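I bought the Canditura folding table in March, and by now I have used it enough to write something useful. When I was looking for a table, I found mostly reviews written on the first day, and on the first day every table is good.

My apartment has one main room. I needed a second table that can stand by the window in the daytime and go behind the wardrobe when guests sleep over. I did not want a camping table, and I did not want to drill anything into the wall, as I rent.

## What I paid and what came

The table cost 92 dollars at Nikolaidis, the furniture store in Sustham near the bus station. They also had a cheaper one from Skillivix, and I will come back to it. The box contained the top, two pairs of legs that were already attached, a crossbar, four rubber feet, a bag of screws and one hex key. The instructions are only drawings. Drawing three shows the crossbar upside down, or maybe I read it upside down, but I had to take it off and put it on again. With this mistake included I needed 27 minutes.

## Size

The top is 130 cm long and 60 cm wide. I measured it and the numbers are correct. For one person with a laptop, a lamp and a plate, it is comfortable. Two adults can eat at it if they sit on the long side or at the two ends. If they sit across from each other, their knees will meet.

The height cannot be changed. I am rather short, and I would like it to be a little lower when I write by hand. For typing I put a cushion on the chair and it is fine.

## The surface

I chose cream. The store also had a dark brown, but it showed every crumb even in the showroom. The cream color is calm and makes the corner by the window look bigger. It does show coffee. A fresh spot goes away with a damp cloth. A spot from the evening before needs dish soap and some patience. I had one mark from a red pen which stayed for many weeks and then became so pale that I cannot find it anymore.

I would not put a hot pot directly on it. The leaflet warns against this and I have not tested it.

## Is it stable?

When I write, yes. When I cut bread, yes. When I use an eraser quickly, the whole table moves a little from left to right, and a full glass of water will show you this. The crossbar must be tight. After two months mine had become loose, and I believed the table was getting worse, but half a turn with the hex key repaired it. I now check it from time to time. Please keep the hex key! Mine is fixed under the top with tape.

The floor in my room is old and not level. The rubber feet turn, so you can make one leg a bit longer. It is a simple solution and I was glad to see it.

## Folding

There is a small metal catch on each pair of legs. You press it with your thumb and fold the legs in. One catch is smooth and the other is hard, and it has stayed hard. My thumb was red the first few times. A drop of oil helped somewhat. I would not give this job to a child.

Folded, the table is flat enough for the space behind my wardrobe. It has no handle, so I carry it under my arm like a big painting. Through a narrow door I must go sideways.

## Compared with the Skillivix

I tried the Skillivix table in the store only, so please take this as a short impression. It is lighter and both of its catches are easy. But the edge of the top was sharp under my wrists, and when I leaned on one corner, the opposite corner wanted to go up. If you will carry a table up and down stairs every week, look at that one. If the table stays in one place most days, I think the Canditura is worth the higher price.

## My rating

Four out of five. I take away one point for the hard catch and the missing handle.
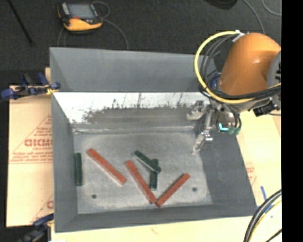 *Sustham, 29 August 2022*

I add a few lines after the summer. The table has been open nearly every day, and it now carries more than the laptop. A gray bin with red and green blocks is not a heavy load, but I have also had my sewing machine on the same kind of cream top, and it did not bend. The left rubber foot has left a faint ring on the floor, so I put a piece of felt under it. The hard catch is still hard. My rating stays the same.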